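Vulville Lab Group Publishes Rules for Reporting Simulated Robot Tests

A working group based in Vulville has published a set of rules for how research teams and companies should report robot tests that are run in simulation. The document, released Monday under the name Hima, covers household handling tasks such as picking up, opening and moving objects on tables, counters and cabinets.

The rules are voluntary. They ask any team that signs on to state which results came from a simulator and which came from a physical machine, to keep the two in separate tables, and to publish the settings used for each simulated run.

"A success rate on its own says very little," said Ebise Teshome, who edited the text. "We want the reader to know what counted as a success, who decided that, and what was thrown out before the number was worked out."

The group drafted the rules over the winter and took comments through February. Grenbridge, which makes grippers and wrist sensors, and the software firm Ginting both took part in the drafting and have said they will follow the rules in their own published results. Neither company has said whether it will go back and revise earlier reports.

Under Hima, a task must be attempted at least 600 times in simulation before a team can quote a single success rate for it. Those attempts have to be spread over at least 32 room layouts, with changes to floor materials, furniture and lighting. Teams that use fewer layouts may still publish, but must list the result as preliminary.

The text also deals with what the robot's own camera can see. Views from a camera mounted near the gripper are often blocked by the gripper itself at the moment it reaches the object, and the drafters said this was the point on which the comments differed most. The final version requires teams to save the wrist view for every attempt, including failed ones, and to say whether the control software had access to any position data that a real robot would lack.

In a simulated reach toward an orange wooden board, the front of the gripper covers much of the round knob behind it, with only the top and parts of the sides still showing.

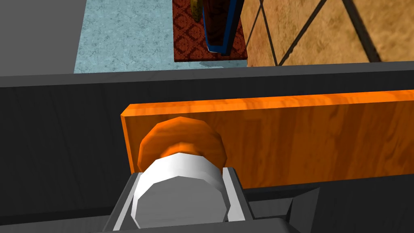

What teams must report

Each published result has to come with a short record. It names the simulator and its version, the robot model, the number of attempts, the number of layouts and the time limit per attempt. It must also state how contact between the gripper and the object was modeled, including the friction values used.

A separate section covers failures. Attempts that end early because of a software fault can be left out of the success rate, but they have to be counted and listed. If they make up more than 3 percent of all attempts, the full set must be run again.

Teams are also asked to keep a group of layouts aside that are never used in training. The final text does not set a size for that group. An early draft did, and the line was dropped after smaller labs said they did not have enough layouts to meet it.

Physical tests are still required for any claim about how a robot will perform in a home. The rules call for 54 attempts on a real machine per task, carried out by someone who did not write the control software. Simulated results can be printed next to the physical ones, but the two may not be averaged.

Teshome said the group would check a sample of signed reports each year and publish a list of those with missing records. There is no fine or other penalty. A team that leaves gaps unfilled after being contacted will lose the right to use the Hima name on its results.

The rules and a blank reporting form are available from the group's office in Vulville. Comments on the next version, which will cover robots with two arms, can be sent to the same address.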